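How to read a military aid announcement

Apr 21, 2019
By Renata Śliwiński

Every few weeks a defence ministry puts out a statement saying it has been given a pile of gear. The local paper prints it nearly word for word and the figure goes in the headline. I've read too many of these to take the number at face value, and you shouldn't either. Set aside half an hour and work through the steps below.

1. Find the original statement

Skip the news story and look for the release on the donor's site, then the recipient's. If only one side has published anything, write that down. Compare the item lists line by line. I once worked through a pair for the depot at Lekham where the donor listed 6 water trailers and the recipient thanked them for 5.

2. Ask what the dollar value covers

"Worth" is a slippery word. It might mean replacement cost, what was paid years ago, or the price with freight, training and spare parts rolled in. If the release doesn't say, treat the figure as advertising. Email the press office and ask which one they used. Expect a vague answer, and keep it. 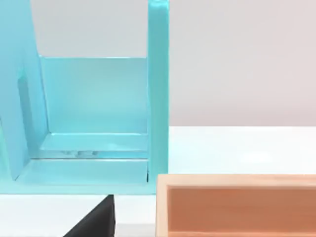 3. Separate promised from delivered

Watch the verbs. "Will receive", "has committed" and "is supporting" all leave room for nothing to have left the warehouse. The Weltdale package was announced as 3493 sets of body armour. The September delivery note showed 609. Both documents were public, and the second one got no coverage that I could find.

4. Check who gets paid

Donated equipment usually comes with a maintenance contract. Search the tender notices for the supplier's name. With Weltdale it was Celtum, with the servicing passed on to Tokarz, and neither turned up in the announcement.

5. Go back in six months

Put a reminder in your calendar. Look for audit reports, budget questions and any mention of the gear in use. If you can't find a trace of it, say so in your notes and leave the claim marked unverified.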